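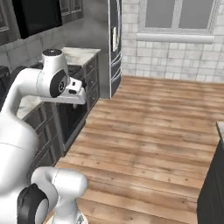 Kitchen refit quotes, does this look right?

berkay_g
Posted 21/12/2023
Got a quote from Jorneck for a straight run of cabinets with a built-in oven. They want 50 percent up front and say 10 weeks to delivery. The salesman swears the price goes up in May. Anyone used them?

rular52
The price always goes up in May. It went up in May when I bought mine too, and then there was a sale. I wouldn't pay half of anything before a guy has been out with a tape measure.

Tuncay Aydoğan
Disagree a bit. Half up front is normal for made-to-order. I paid that to Öztürkmen and the doors came fine. The wait was 24 weeks, though, so take the 10 with a grain of salt.

rular52
"Normal" meaning everyone gets away with it. What does the contract say if they're late?

berkay_g
Nothing that I can find. It says "estimated" in two places.

durkulau_dan
Then it's not a date. Also check if the quote covers hooking up the oven. Mine didn't and I found out on install day.

berkay_g
Just looked. It says "appliance fitting by others." Who are the others?

Tuncay Aydoğan
You, probably. I'd still get them to put a delivery date in writing before you walk away.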